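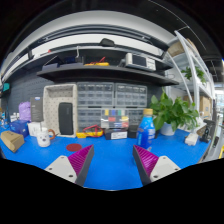
A Place For Every Little Bit

Ever lost a tiny screw? Horrible. Gone under the sofa, never seen again. So people who make and mend things use little drawers. Lots of them.

Why see-through ones? You can peek in without opening every single drawer. Quick!

What goes in? Anything small. Screws, washers, beads, buttons. One sort per drawer, no mixing. A box with compartments does the same job and you can carry it about.

The mat

A blue mat over the bench. Stops scratches, and small bits don't roll off so easly. Mugs get a coaster, red and round.

Plants allowed? Yes! Leafy green one by the drawers.

Pegboard

Board full of holes. Hooks go in, tools hang up. Move the hooks whenever you like.

Try it

Get 3 clean yoghurt pots. Sort your odds and ends into them, 20 minutes, no longer. Stick a label on each. Ask a grown up first if theres anything sharp.

Next page: glue, and why it's sticky.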